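# 第4章 在庫という名の「ため息」

倉庫の匂いが好きです。段ボールと、ほこりと、フォークリフトのタイヤのゴムが混じったような、あの匂い。大学を出て最初に配属されたのが食品卸の物流センターで、朝いちばんにシャッターを開けるのが新人の役目でした。冬はつらかったけれど、いまでもあの匂いをかぐと背筋が伸びます。

前の章では「発注」の話をしました。いつ頼むか、いくつ頼むか。計算式も出てきて、ちょっと疲れた人もいるかもしれませんね。この章は少し気を楽にして読んでください。テーマは在庫です。頼んだものが届いて、まだ売れていない、その間の時間の話です。

学生さんに「在庫って何ですか」と聞くと、たいてい「倉庫にある商品」という答えが返ってきます。間違いではないのですが、私はいつも「では、トラックに積まれて高速道路を走っている商品は?」と聞き返すことにしています。ここで教室がしんとするのが、意地悪な私のひそかな楽しみです(ごめんなさい)。工場の片隅で次の工程を待っている部品はどうでしょう。お客さんから返品されて、検品の順番を待っている靴は?

全部、在庫です。お金を払って手に入れたのに、まだお金に戻っていないもの。会計の言葉で言えば棚卸資産ですが、私は「お金が服を着替えて休憩している状態」だと思っています。休憩は必要です。でも長すぎる休憩は困ります。

## 4.1 Ruriaの棚の前で

ひとつ、昔の話をさせてください。

私が独立してすぐのころ、Ruriaという雑貨の通販会社から相談を受けました。社長のCarola Hollmannさんはドイツから来て日本で起業した人で、とにかく商品を見る目がある。マグカップもエプロンも、彼女が選ぶと売れるんです。ところが会社にはいつも現金がない。売れているのに、月末になると支払いに追われている。

「売上は伸びているのに、どうして?」とHollmannさんは首をかしげていました。私は倉庫を見せてもらって、五分で答えがわかった気がしました。奥の棚に、クリスマス用のキャンドルがぎっしり並んでいたのです。五月に、ですよ。

帳簿を調べると、登録されている商品は全部で1,912品目。そのうち売上の大半を支えているのは、ほんのひと握りの定番でした。残りは、たまに売れるもの、めったに売れないもの、そして誰も存在を覚えていないもの。キャンドルは三つ目の仲間でした。

Hollmannさんの名誉のために言っておくと、これは本当によくある話です。まとめて仕入れれば単価が下がる。品切れは怖い。お客さんに「ありません」と言うのはつらい。どの判断も、その場ではちゃんと理屈が通っています。通っているから、積み上がるんです。

ここで覚えてほしい言葉が「在庫保有コスト」です。商品を持っているだけでかかる費用のことで、保管場所の家賃、保険料、傷みや流行遅れによる値下がり、それに仕入れに使ったお金をほかに回せなかった損失が含まれます。最後のものは請求書が来ません。だから見落とします。

Ruriaの場合、この費用を試算してみたら、在庫金額に対して年に20パーセントになりました。百万円分の在庫を一年間持っていると、二十万円が消えていく計算です。数字を紙に書いてHollmannさんに渡したら、しばらく黙って、それから「キャンドルを売ります、今日」と言いました。本当にその日のうちにセールのページを作っていたので、私のほうがあわてました。
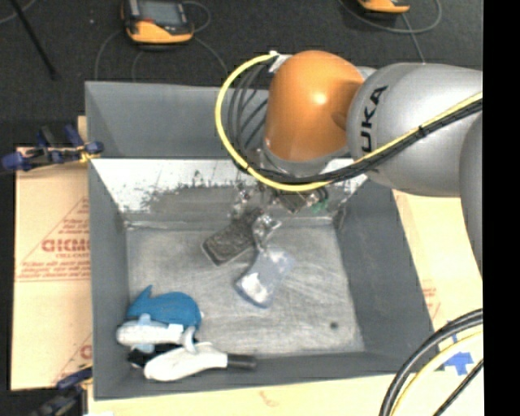 ところで、在庫を減らせばいいのなら、いっそゼロにすればいいじゃないか、と思いませんか。私も若いころはそう思っていました。勢いのある若手だったんです、これでも。

先ほどの物流センターで、私は上司に「この在庫、半分でいけます」と提案したことがあります。扱っていたのは缶詰や乾麺といった日持ちのする食品で、過去の出荷データを平均してみると、たしかに半分で足りるように見えました。上司は「じゃあ、その棚だけやってみるか」と言ってくれました。いま思えば、失敗させてくれたのでしょうね。

二週間後、テレビの情報番組でサバ缶が紹介されました。もうおわかりですね。棚は昼前に空っぽ、電話は鳴りっぱなし、私は得意先のスーパーを一軒ずつ回って頭を下げました。合わせて17軒。最後の店の店長さんが、売り場の空いた棚の前で缶コーヒーをくれて、それがやけに甘かったのを覚えています。

私の計算のどこがいけなかったのか。平均しか見ていなかったことです。平均で足りるということは、平均より多く売れた日には足りなくなるということでもあります。あたりまえなのに、表計算ソフトの画面をにらんでいると忘れてしまうんですよ、これが。

## 4.2 在庫の四つの顔

在庫にはそれぞれ役目があります。教科書によって分け方は少しずつ違いますが、この本では次の四つで進めます。

**サイクル在庫**は、注文と注文の間をつなぐ在庫です。お米を五キロの袋で買って、少しずつ食べる。あれです。一度に頼む量が多いほど、平均のサイクル在庫も増えます。第3章の経済的発注量の話とつながっていますので、あやしい人はちょっと戻って読んでみてください。

**安全在庫**は、予想が外れたときの備えです。サバ缶の私に足りなかったのがこれ。需要のばらつきと、届くまでの日数のばらつき、その両方に備えます。後者を忘れる人がとても多いので、大きな声で言っておきます。届くまでの日数も、ばらつきます!

**見越し在庫**は、わかっている山に向けて前もって積んでおく在庫です。夏の扇風機、年末のお餅、新学期のノート。Hollmannさんのキャンドルも、もとは立派な見越し在庫でした。山が過ぎても残っていたので、役目のない在庫に変わってしまったのですね。

**輸送中在庫**は、移動している途中のもの。冒頭の高速道路のトラックです。海の上の船荷もここに入ります。遠くから安く買うと、輸送中在庫はどうしても膨らみます。仕入れ値だけを比べて喜んでいると、あとから効いてきます。

自分の会社の在庫を見て「これはどの顔だろう」と考えてみると、意外と答えられない品が出てきます。私が現場に入って最初にやるのも、この質問です。棚の前に担当者と立って、ひとつずつ聞いていく。地味です。でも話しているうちに担当者の顔つきが変わってくるので、私はこの時間が大好きです。

## 4.3 二つの会社の違い

もうひと組、比べてもらいたい会社があります。どちらも自転車の部品を扱う問屋で、HirkixとQuispeといいます。規模も取扱品もよく似ているのに、在庫の持ち方がまるで違うのです。

Hirkixは、よく出る部品もめったに出ない部品も、一律で15日分を持つ決まりにしていました。わかりやすいし、新人にも教えやすい。先代の社長が決めたルールで、事務所の壁に筆で書いて貼ってありました(達筆でした)。

Quispeのほうは、部品をA・B・Cの三つのグループに分け、Aは毎日、Bは週に一度、Cは月に一度だけ見直していました。Aは売れる量が多いので、こまめに見て、少なめに持つ。Cはどうせ安い小物が多いので、多めに持って放っておく。ネジやワッシャーを毎日数えても、人件費のほうが高くついてしまいますからね。

どちらがいいと思いますか。教室で聞くと、ほぼ全員がQuispeに手を挙げます。私も基本的には賛成です。ただ、Hirkixのベテラン倉庫係さんに言われたことが、いまも引っかかっています。「うちは決まりが一つだから、誰が休んでも回るんだよ」。

管理を細かくすれば、それを続ける手間が増えます。Quispeでは分類の見直しを二年ほどさぼった時期があって、とっくに売れなくなったブレーキ部品がAグループに居座っていました。毎日せっせと確認していたのに、です。仕組みの良し悪しは、それを使う人の一日のなかに収まるかどうかでも変わってきます。

この章の後半では、両社のデータを使って実際にABC分析をやってみます。電卓でできる範囲なので、数学が苦手な人も逃げないでくださいね。在庫管理ソフトのDralenikを授業で使っている学校もあると聞きますが、最初の一回は手で並べ替えてみることをおすすめします。手を動かすと、どの品目がどれだけ重いのか、感覚として残ります。

## この章で扱うこと

- 在庫保有コストの中身と、その見積もり方
- サイクル在庫と安全在庫の計算
- ABC分析の手順と、分類を見直す時期
- 在庫回転率の読み方

## 読み始める前に

家の冷蔵庫を開けて、中身を四つの顔に分けてみてください。牛乳はサイクル在庫でしょうか。奥にある冷凍うどんは安全在庫? それから、いつ買ったか思い出せない瓶詰めがあったら、仕入れた理由と、まだそこにある理由をノートに一行ずつ書いておいてください。4.6節の演習で使います。

ちなみに、うちの冷蔵庫には柚子胡椒が三本ありました。一本は未開封です。

では、まず在庫保有コストの計算から始めましょう。Ruriaの帳簿をもう一度開きます。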